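Fourie puts its robot budget on the table, and starts with the simulator

I went along to the September planning meeting at Fourie expecting a dull hour of spreadsheets, and I did get the spreadsheets, but I also came away with a proper bit of news. The catering supplier is going to buy its first two-armed robots for the plate room, and it has decided to spend the first slice of the money on software before a single machine comes through the door.

If you don't know Fourie, it's the outfit that hires out crockery and trays for weddings, conferences and the odd very large funeral, and then gets the whole lot back dirty. The plates are washed by machine already. What happens after that (sorting, checking for chips, stacking, crating up) is still done by hand, and it's been a headache to staff for as long as I've been writing about the place. Chantelle Oosthuizen runs the plate room and she didn't dress it up. "I've got good people and I haven't got enough of them," she told me. "In the wedding season we're still crating at ten at night."

So, the plan. Fourie wants 4 robots in the end, but it's only asking for the money for one to begin with, and that one won't be ordered until the simulator work has been signed off. The whole pot is 216 thousand, spread over two budget years. About 34 thousand of that goes on the first stage, which covers the simulator licence, a decent computer to run it on and the time of the people who'll be using it. The rest is for the first robot, the hands, the benches, the guarding and a lump put by for repairs. The other three machines would need a fresh request later on, and the board has made no promises about that.

I'll admit the repairs money surprised me, as it's bigger than I would have guessed. Naledi Hlongwane looks after equipment buying at Fourie and she was quite fierce about it. She'd been burnt a few years back with a crate lifter that was cheap to buy and then sat under a sheet for most of a spring waiting for a part. This time she wants a spare hand in the cupboard from the first morning, and she wants it written into the contract how long a supplier has got to send another. "The arm is the bit everyone looks at in the brochure," she said. "It's the fingers I'm going to be paying for."

Two suppliers are still in the running, Drelteck and Istix. I'm not allowed to print their prices and I wouldn't want to, because they're not quoting for the same thing at all. Drelteck sells the lot as a package, with fitting and training thrown in and a yearly fee that starts straight away. Istix is cheaper on paper but the hands are extra, and so is the software that makes them do anything. Hlongwane had put both on one sheet with the missing bits filled in, and once she'd done that the gap between them shrank to something you could have an argument over. They did have the argument, too – it took up most of the second half of the meeting and used up all the biscuits.

Flevidov is the small firm doing the simulator stage, and it doesn't sell robots, which seems to be a large part of why it got the job. Érica Bittencourt from Flevidov spent a while with us going through what Fourie is getting for its money. Her team builds a tabletop on the computer, puts a robot at it, lays out some crockery and lets Fourie try out one job after another. Can it get its fingers round the edge of a flat plate? How much bench does it need on either side? What about when there's another plate close by that it mustn't knock? You can get all that wrong on a screen as often as you like and you don't have to sweep up afterwards.

It isn't the real thing and she was the first to say so. Real plates come out of the washer a bit slippery, real benches wobble, and nothing in the plate room is ever quite where it ought to be. Marietjie Van der Merwe, who does the accounts, asked her straight out what the company would know at the end of it that it doesn't know now. Bittencourt's answer was that it would know which sort of hand to ask for, how long the reach needs to be and which jobs to leave with people. Van der Merwe wrote that down and underlined it, and I suspect it'll be read back to somebody in due course.

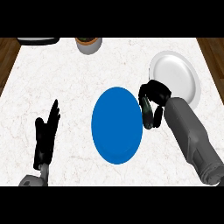
Plate practice in the simulator, with the blue plate between the robot's two hands and a white one just behind the right.

Picking up a plate from a flat top is the job they've put first on the list. I'd have thought stacking was harder, but Toshio Oshima, who'll be in charge of the robot bench once there is one, says a plate lying flat is a pig of a thing to get hold of if you haven't got fingernails. He had us all try it at the meeting with a saucer, pads of the fingers only, and I can report that I chased mine halfway across the table before I got it up. Hands with several fingers cost more than a plain two-sided grip or a suction cup, and that first job is meant to settle whether they're worth it. Oshima hasn't made up his mind. He'd be perfectly happy with suction for the flat dinner plates, he said, but he can't see it coping with the fancy ribbed ones that everybody wants for weddings just now.

There's a bit of building work to plan for as well, and it very nearly got forgotten. The bench the robot would use is next to the washer outlet, where the floor slopes to a drain, so that has to be levelled. The sockets need moving up the wall. Oosthuizen also wants the crating side kept open so her team can still get past with a trolley, and she'd brought her own drawing of it, done on the back of a delivery note, which I thought was rather better than the official one.

As for jobs, I did ask. Fourie says the robot is meant to take the late shift's flat plates and that no one's hours are being cut in this budget or the next. Oosthuizen says she'll believe in the robot when it's stacked its first crate, and in the meantime she's still advertising for two more pairs of hands (daytime, weekends to be agreed, ask for her at the side gate).

The simulator stage runs for 10 weeks. Flevidov will hand over a written list of what the robot needs to be able to do, and that list goes to Drelteck and Istix so they can both quote again on the same footing. Hlongwane wants the new prices in before the board sits down to next year's spending, and I've been told I can come back for that one as well, so long as I bring the biscuits.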